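Toline Data Collection – Working Group Minutes
July 6, 2025
Site: Wullville

1. Numbers so far
Balakrishnan Subramaniam opened with great news: we now have over 2133 usable examples from the hand-held grippers. The last batch had 200 recordings, and 97 of those were bags. Everyone was really pleased with the pace!

2. Soft items
Bags are the hardest thing we record and also the most fun. Clear plastic changes shape with every grasp, so the group wants more variety in how they are tied and where the gripper comes in from. Agreed to do five more rounds at the cube shelves before moving on to the Landry site.

3. Labels
Short discussion on naming. "Bag, knotted" and "bag, open" stay as separate labels – the Cenura notes still mix them, and Balakrishnan will fix that. 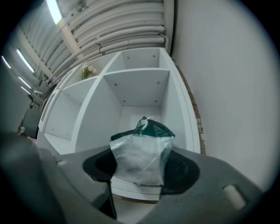 Clear bag with green knotted top, white cube shelves behind.

4. Actions
Balakrishnan: correct the labels, share the new list.
All: try low and tilted approaches to the shelf – these are underrepresented.
First training run on the full set is planned for September, and we can't wait to see it.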